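**Module 302: Moving Sculpture and the Made Object**
Notes for Session 3. Tutor: Tanko Haruna

These notes cover the second half of the unit on motorised and wind-driven work. Students should read them before the studio session in February.

## Chance and control

A sculpture that moves is never seen whole. The maker decides the range of movement, but the visitor sees only the part that takes place while they are standing there. In *Frota*, the hanging work studied last week, one full cycle lasts 300 seconds. Most visitors leave well before it is complete, and the artist allowed for this when setting the order of the movements.

Consider the following when writing about such a work:

- what drives it – wind, water, a motor or the visitor's own hand
- whether the mechanism is hidden or left in view
- how it sounds, and whether the sound was intended

## Leaving the mechanism in view

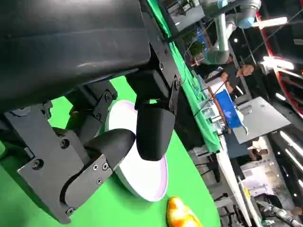 Early makers of automata usually placed the workings inside a cabinet or beneath a costume. Many later artists preferred to expose them, so that a joint or a cam is looked at as closely as a carved surface. *Neltus* belongs to this second group. Its cranks are unpainted, and wear on the bearings is treated as part of the piece.

## Written task

Compare *Neltus* with one work of your own choice. The comparison carries 100 marks. Sketches may be included but are not marked separately. Submit the paper copy to the Clostwood studio office.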